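Zolla Tischauflage Filz, Petrol dunkel

Artikel 3000-62
Lieferbar, Versand in der Regel am nächsten Werktag

Für Tische, auf denen alles landet

Es gibt Menschen, die auf ihrem Tisch eine Vase stehen haben und sonst nichts. Denen können wir leider kaum weiterhelfen. Die Zolla Tischauflage richtet sich an alle übrigen, bei denen im Lauf einer gewöhnlichen Woche Post, Werkzeug, Frühstück und das Ladekabel eines längst verstorbenen Telefons zusammenfinden.

Die Auflage liegt über der ganzen Platte und fällt an den Seiten ein Stück herunter. Sie dämpft, was man abstellt, und verzeiht, was man schiebt. Wer schon einmal um sechs Uhr früh eine Keramiktasse auf blankem Glas abgesetzt hat, während nebenan jemand schlief, weiß, wovon die Rede ist.

Material und Griff

Dichter, filzartiger Stoff aus Polyester, matt, ohne Glanz und ohne Muster. Die Oberseite ist leicht angeraut, die Unterseite mit einer dünnen Haftschicht versehen. Rutschen kann man sie trotzdem, man muss es dann aber wollen. Der Farbton heißt bei uns Petrol dunkel. Elisa Valentini, die den Stoff ausgesucht hat, besteht auf dem Wort dunkel, und bei Lampenlicht geben wir ihr recht.

Krümel bleiben oben liegen und lassen sich abbürsten. Katzenhaare ebenfalls, nur eben mit mehr Geduld. Eine weiße Katze und ein petrolfarbener Tisch sind eine Entscheidung, die wir Ihnen nicht abnehmen.

Zuschnitt

Wir schneiden nach Maß, rechteckig oder mit gerundeten Ecken. Messen Sie bitte die Platte selbst und nicht die alte Tischdecke, die ist nach all den Jahren kein verlässlicher Zeuge mehr. Den Überhang geben Sie im Bestellfeld gesondert an. Für runde Tische gibt es die Auflage Trumus, die aus demselben Stoff gefertigt wird, in der Herstellung mehr Verschnitt hat und deshalb mehr kostet. Ovale Tische: bitte anrufen und Fouzia Tanoli verlangen.

Gerollt geliefert, nicht gefaltet. Nach dem Auspacken über Nacht liegen lassen, dann geben auch die Kanten Ruhe. Wer es eilig hat, beschwert sie mit Büchern – die dicken, die man ohnehin nicht mehr liest.
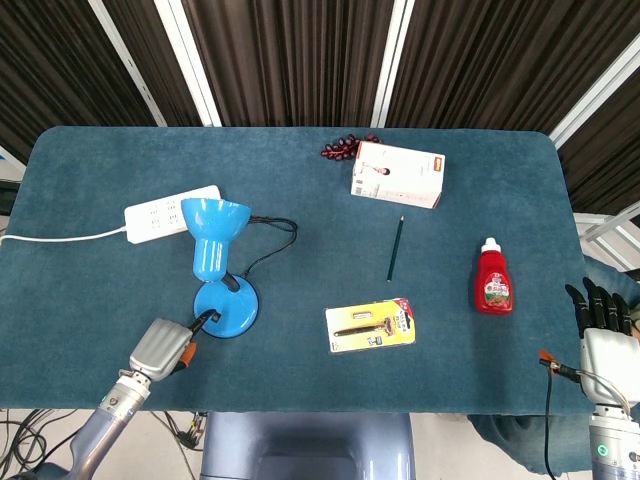 Zolla in Petrol dunkel, Ecken gerundet. Lampe, Ketchup, Trauben und übriger Hausrat gehören nicht zum Lieferumfang.

Pflege

Bürsten oder mit der Polsterdüse absaugen. Flecken mit lauwarmem Wasser und einem hellen Tuch tupfen, nicht reiben. Ketchup geht heraus, wenn man sofort handelt, und bleibt als Andenken, wenn man erst zu Ende isst. Handwäsche ist möglich, Trockner und Bügeleisen sind es nicht. Heiße Töpfe bitte auf einen Untersetzer, der Stoff verträgt Wärme bis 50 Grad und ist danach beleidigt.

Technische Angaben

Stärke: 3 mm
Breite ab Rolle: bis 180 cm, darüber mit Naht
Farben: Petrol dunkel, Graphit, Senf
Ecken: spitz oder gerundet, ohne Aufpreis
Zuschnitt: ungefähr 11 Werktage, Standardmaße sofort ab Lager
Rückgabe: Standardmaße ja, Maßanfertigungen nein

Häufig dazu bestellt

Kleiderbürste Robles, Buche, mittelharte Borsten
Kabelklammern Skultix, zum Anschrauben unter die Tischkante, für alle, bei denen Strom über die Platte wandert

Stoffmuster

Ein Muster in jeder Farbe schicken wir kostenlos zu. Es hat die Größe eines Bierdeckels und wird nach unserer Erfahrung auch so benutzt. Anfragen bitte über das Formular, Stichwort Zolla. Die Farbe Senf ist derzeit vergriffen und kommt im November wieder herein.

Stand der Angaben: 16.08.2021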